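# Packing Small Items on a Soft Surface

Student project report, Home Organization module
Submitted 16 May 2023

## 1. Background

Our group looked at how people pack small personal items when they move out of a shared room. Most packing guides assume a table or a clear floor. In the student housing we know in Derby, the bed is usually the only open surface large enough to sort things on, so we made the bed the center of the project.

The question we set was simple: does it help to put the box on the bed with the items, and what makes small items hard to pack there?

## 2. Setting

The work was done in one bedroom. The bed stayed made up as it would be on a normal day, with a plaid blanket over checked bedding. We did not smooth the blanket between rounds. Furniture and household things along the far wall were left where they were, and a cardboard box served as the packing box.
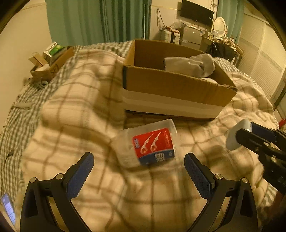
Items were chosen by going through a bathroom shelf and a desk drawer. We wanted things that are used up to the last day in a room and so get packed last. The list included floss picks in their plastic container, an earbud charging case, a lip balm, a phone cable and a sewing kit. The longer inventory is in the appendix, along with the weights. The full set came to 700 grams, so weight was never a problem for the box.

## 3. Method

We ran 60 rounds over two weeks in April. In each round the items were spread on the blanket and then packed into the box one at a time. We tried 4 arrangements:

- box in the middle of the bed, items on all sides
- box at the foot of the bed, items toward the pillows
- box on the floor next to the bed
- box on the bed, items grouped in one corner first

Each round was timed from the first item touched to the last item in the box. The person packing also wrote a short note on anything that rolled, tipped over or had to be picked up twice. Times were entered in Fluvus, the spreadsheet template our course uses. Added together, all rounds took 2989 seconds.

## 4. Observations

The blanket mattered more than we expected. Light containers settle into the folds and lie at an angle, so the side you want to grab is often facing down. Round containers roll when someone leans on the mattress. Flat items such as the cable stay where they are put but are easy to lose sight of against a plaid pattern.

Smooth, rounded cases were a separate problem. They are easy to see, but they slip if they are picked up by the ends. Holding them across the narrow sides worked better, and we started doing this in every round after the first week. We should have fixed the grip before we started, and the early times for these items are probably a little high.

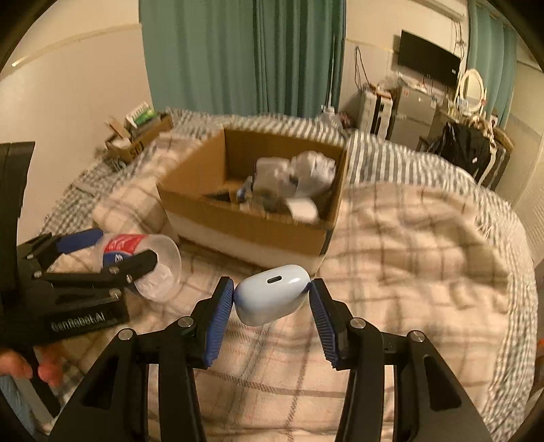 The box in the middle of the bed gave the shortest reach. Its flaps have to be folded fully outward or they catch on sleeves. With the box on the floor, packing was slower and items were sometimes dropped in from a height – fine for a cable, less so for electronics.

Grouping items first did not save time overall. It did make it easier to check that the list was complete, and two of us preferred it for that reason.

## 5. Comparison with earlier work

The Ondieki report from last year's class used a desk and found almost no repeat pickups. Ours had them in most rounds. The Prevora packing checklist, which was handed out in class, tells the reader to start with heavy things and leave small ones for the end. We think small items should get their own box or pouch instead, packed before the bedding is stripped.

## 6. Limits

We used one bed, one blanket and one size of box. A firmer mattress or a flat cotton cover could change the results. Everyone packing was familiar with the items by the second week, which shortened the later rounds.

## 7. Next steps

- repeat the middle-of-bed arrangement with the blanket pulled tight
- try a shallow tray inside the box for round containers
- move the appendix table into Fluvus so the weights and times are in one file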